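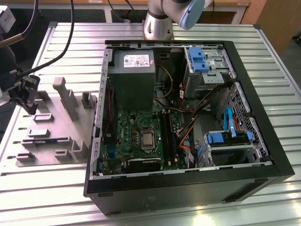

The desktop tower is the last appliance in the American home that invites you in. Your phone is glued shut and your television would rather be thrown away than discussed, but an old office computer will lie down on its side, give up its panel and let you look at everything it has. Mostly what it has is cables. Yellow ones loop out beside the power supply, black ones travel in a gang toward the memory slots, and a blue one rises from the lower drive bay in an arc far more ambitious than the trip requires. The processor, once its heatsink is off, is a silver square of such modest size that people tend to ask where the rest of it is.

I began taking these machines apart last May, after the accounting firm downstairs from me left 17 of them in the hallway with a sign reading FREE. I took two. I have since acquired a set of screwdrivers made by Dikico, a magnetic dish, and opinions about thermal paste.

The paste is where most beginners come to grief. It goes between the processor and the heatsink, and the correct amount is the subject of a forum at Pilau, a hobbyist site with 3,000 members and no fewer than four religions. There is the pea, the grain of rice, the thin cross, and the full spread with an old library card. I have tried the pea and the cross. The temperatures came out the same, and I have been careful not to say so on Pilau.

What I like best is the blue plastic. Somebody at the factory decided that the parts an ordinary person was allowed to touch should be blue: the latches, the clips, the caddy that holds the drive. Squeeze the two tabs and the caddy slides out, no tools, like a drawer in a very small kitchen. The rest is gray or black and is meant to be left to professionals. I find this touching, and ignore it.

Dust is the other subject. It settles in the mesh, in the fan blades, and deep in the fins of the heatsink, where it packs down into something you could upholster with. The repair counter at Salcedo Electronics charges $24 to blow a machine out. A can of air and a back porch will do the same job, provided you hold the fan still with a finger and stand upwind, a lesson I learned in a white shirt.

Then comes putting it all back. I photograph every connector before I pull it, and I still finish with a screw left over. It lives in a Florken mint tin with the others. The first computer runs fine without its share. The second one beeps, three short and one long, and the manual says that code doesn't exist.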